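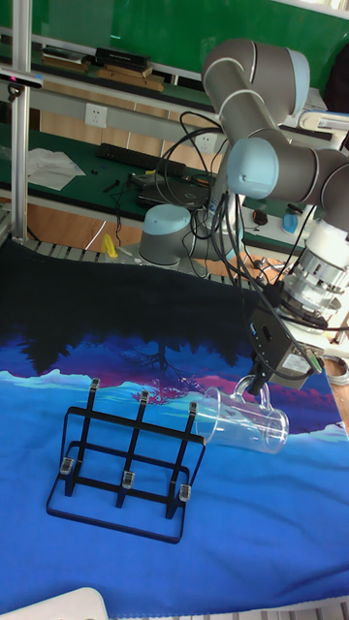

Unit 8: Drying Racks and Drainage

An upturned cup drains fastest when air can enter below the rim. Wire racks hold it on capped prongs — the clear tips protect the wall from bare metal.

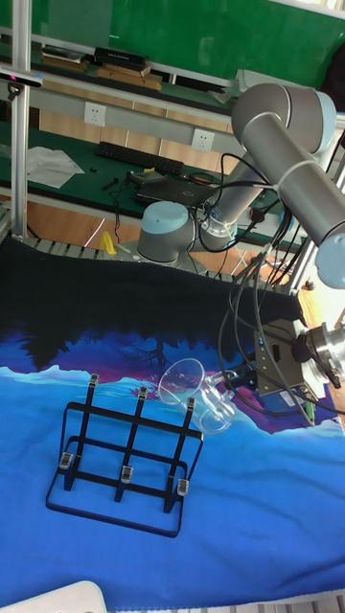 Fig. 8. Clear mug on its side, beside the black rack.

A cup left lying down keeps a film along the lower wall. Record the residue at 10 minutes.
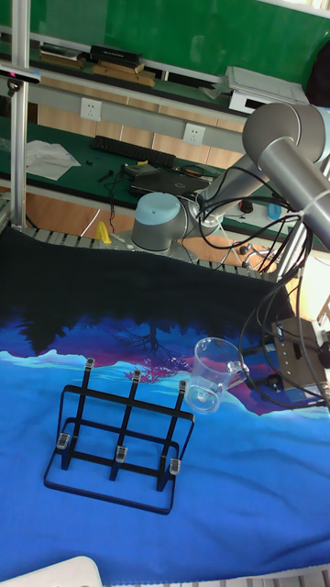 Repeat with the cup inverted and enter both values on sheet 48.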